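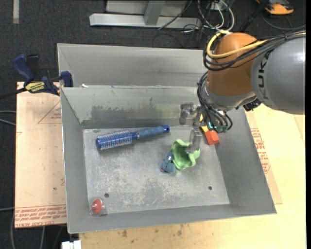 Why Does Metal Get Scratched?

Take an old spoon from the kitchen drawer and hold it near a lamp. Turn it slowly. You will find many thin lines on it, going in all directions. When the spoon was new, it was smooth like a mirror. Where did the lines come from?

This text is about scratches, and about the question of what is hard and what is soft.

What is a scratch?

A scratch is a very small valley. When something hard and sharp is pushed along a surface, it digs into it. It moves a little of the material to the side, or it takes a little away. If you could become as small as an ant's foot, you could walk inside the scratch and see walls on your left and on your right.

We see scratches because of light. A smooth surface sends the light back in one direction, so it looks shiny. The walls of a scratch send the light in other directions. That is why a scratch can look white or pale, also when the metal is gray.

Who scratches whom?

There is a simple rule. The harder thing scratches the softer thing. Your fingernail can scratch a candle, but it cannot scratch a window. A steel nail can scratch a copper coin. A diamond can scratch the steel nail, and the nail can do nothing back to the diamond.

People who study stones use this rule every day. They have a list which goes from the softest mineral, talc, to the hardest one, diamond. Gypsum has number 2 on this list, and your fingernail can just scratch it. Calcite has number 3. Fluorite has number 4, and for this one you need something like a steel knife (leave this to the grown-ups, please).

But I only put soft things on it!

Many children ask me this about their lunch box. How can bread and apples scratch a metal box? The answer is sand. Dust and dirt often have very small grains of quartz inside, and quartz is harder than most steel. The grains get caught under the apple, the apple slides a bit, and the grains draw their lines. The apple only does the pushing.

It is the same with a floor where people walk with shoes. In February, when there is sand on the icy streets in my town, the school floor gets more scratches than in the whole summer.

Can a scratch be bad?

Mostly not. A scratched spoon works as well as a new one. But some metal things have a thin coat on them, for example paint or zinc. The coat keeps water and air away from the steel. If a scratch goes through the coat, the steel below can begin to rust. So when your bicycle has a deep scratch, ask an adult to put a drop of paint on it.

Try it yourself

You need a candle, a piece of chalk, a copper coin, an old plastic lid and your fingernail. Ask first which things you may use!

Try to scratch each thing with your nail. Then try to scratch the plastic lid with the edge of the coin. Rub the place with a wet finger after every try – sometimes the line is only powder from the other thing, and it goes away. A real scratch stays.

Write down the things in a row, from soft to hard. My neighbor's son Bello Ekpo did this and was sure that the chalk would be the hardest, as it feels so dry and stiff. Then his nail went into it very easily. Stiff and hard are two different things.

Words to remember

Hardness: how well a material resists being scratched.
Mineral: a natural solid material that stones are made of.
Coating: a thin layer on top of another material.
Quartz: a hard mineral that you find in most sand.

Text: Guðlaug Thygesen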